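Hand-held gripper checklist, soft goods handling — site inspection with comments
Site: Piltar, bedroom set. Inspector: Manikandan Mathew. Second reader: Marlene Nogueira. 29 June 2021
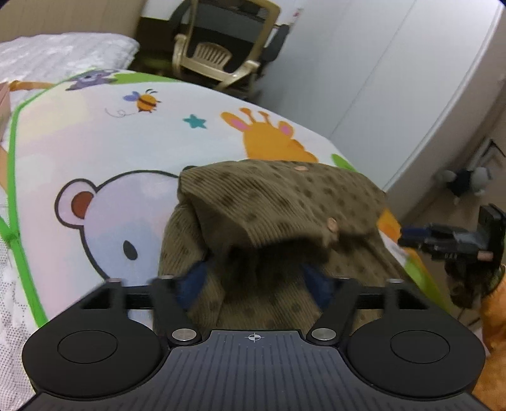

How often does a hand-held gripper need a full inspection when it is used only on clothing and bedding?
Every 200 operating hours, or after any drop onto a hard floor, whichever comes first. The short check in section 2 is done at the start of each session and does not replace the full one.

1. Paperwork
1.1 Unit log present and signed. OK.
1.2 Last full inspection within interval. OK. Done in April by Gyula Bíró at Vostdale.
1.3 Operator on the trained list. OK. Elaine Guerra, both units.
1.4 Written stop procedure available at the work place. FAIL. The copy on site is the old revision. Replace before next session.

2. Gripper, mechanical
2.1 Finger arms open and close through full travel with no catch. OK.
2.2 Fittings at the base of each finger arm tight, no play by hand. OK.
2.3 Edges that touch fabric free of burrs. OK. Checked with a cotton swab along each edge, no fibers pulled.
2.4 Grip force at or below the Piltar limit for garments. OK. Limit is 22 N, read on the Sukeck gauge with arms half closed.
2.5 Alignment mark clean and readable. OK. White circle and cross, full contrast against the black body.
2.6 Lint cleared from the ribbed center section. Comment: add to the end-of-session list. At present it is done only at the full inspection.

3. Cables and power
3.1 Jacket free of cuts, kinks and crushed spots. OK.
3.2 Strain relief holds under a light pull. OK on unit A. Unit B relief turns in its seat — tighten and recheck.
3.3 Cable route does not cross the operator's walking path. OK with comment. The blue cable comes in toward the mat at bed level. Keep it there. Do not let it drop to the floor between bed and wardrobe.
3.4 Connector cycle count below 1000. OK.

4. Work area
4.1 Work surface will not slide under load. OK. Padded mat on the bed.
4.2 Floor clear where the operator stands or steps back. FAIL, minor. Small stuffed toy on the floor at the base of the wardrobe. Remove.
4.3 Chairs pushed in or moved out. Comment: the office chair is turned at an angle and should go fully under the desk.
4.4 Light level at the work surface 1000 lux or higher. Not measured. Meter out for calibration, returned by Arruda next week.

5. Test items
5.1 Garments free of pins, tags on wire and loose hardware. OK.
5.2 Buttons checked by hand before gripping. OK. The corduroy piece has beige buttons. Where possible, take the grip on plain cloth. A button between the fingers gives a false closed reading and may crack.
5.3 Lined garments gripped through all layers. Comment: the navy lining shows at the pinch on this item. Acceptable under the current rule, which asks only that the item not slip. Iolanda Guimarães has asked for a separate line on lined items in the next revision.

Result: conditional pass. Items 1.4, 3.2 and 4.2 to be closed before further use. Item 4.4 stays open until the meter is back. Signed copies to the unit log and to M. Nogueira.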